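News from the groups: learning to take computers apart

The disassembly group at Drusside has sent us a report about their work since October, and I have tried to put it into everyday words for those of us who do not work with robots. Silvan Ruchti and Vandana Ahuja read my draft and corrected two mistakes. If there are more, they are mine.

The question of the group is easy to say. Old office computers arrive in great numbers, and many parts inside are still good. A person with some practice can open a case and take out the memory, the drives and the power supply in a few minutes. For a robot this is difficult, for a reason I did not expect. Finding the part is the easier half. The harder half is the small resistance at the end: the latch that must be pressed while something else is pulled, or the clip that gives way a little and then stops. A camera sees almost nothing of this.

Until last year the group used the usual way of teaching. A person guides the arms through the whole task, the movement is recorded, and a network learns to repeat it. Armindo Brandão recorded most of these demonstrations himself and says his shoulders remember it well. The result was good for the big movements and poor for the last centimetre. When the network was not sure, it pulled harder, and a memory latch was broken more than once.

The new method, which they call Räsänen, divides the work in two. A first network looks at the case and decides where the gripper should go and from which side. Then it gives control to a second, much smaller network, which receives only the forces measured at the wrist and the position of the fingers. This second network was trained on short pieces only, the moments just before and just after contact. There are 3,686 such pieces, most of them cut from the old recordings, so the work of the first year was not lost. Another 2,000 were made in simulation by Milovan Vlachou, but Milovan asks me to say that these helped less than he had hoped. Friction in plastic latches is difficult to simulate, and he would like to hear from anyone who has done it well.

Now the numbers. On case models that the system had already met in training, the old method completed 57 per cent of the removals without help. With the divided method it is 77 per cent. A removal counts only if the part comes out undamaged and is put in its place in the fixture. Dropping it on the bench is a failure, even if the part is fine. I asked Vandana if this is not too strict, and she answered that a recycling line would be stricter.

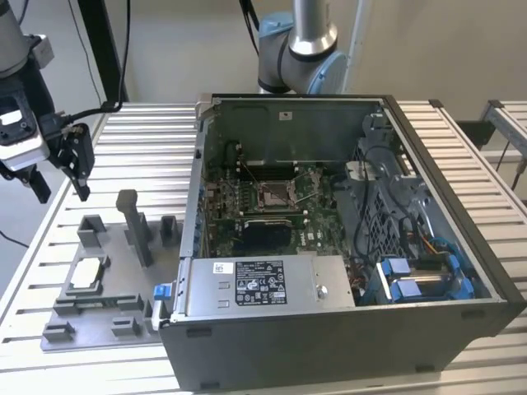
An opened desktop computer on the bench at Drusside, with the parts fixture and one of the grippers to its left.

Two things are still open. The first is cables. They lie differently in every machine, and the first network often chooses a path that goes straight through them. Belmiro Torres is trying to let the second arm hold a cable aside while the first arm works, but for now the two arms wait for each other too long and a simple removal becomes slow. The second is case models which the system has never met. There the group does not give a number yet, because they have tested too few of them, and I think this is a fair decision.

The recordings will be shared with our partners at Fisbridge and Zastorau as soon as the file format is agreed. If you have old desktop computers of any make which your department wants to give away, the group will take them gladly - also incomplete ones, but please remove the hard disks with your data first. Write to Silvan, who keeps the list.

3/30/19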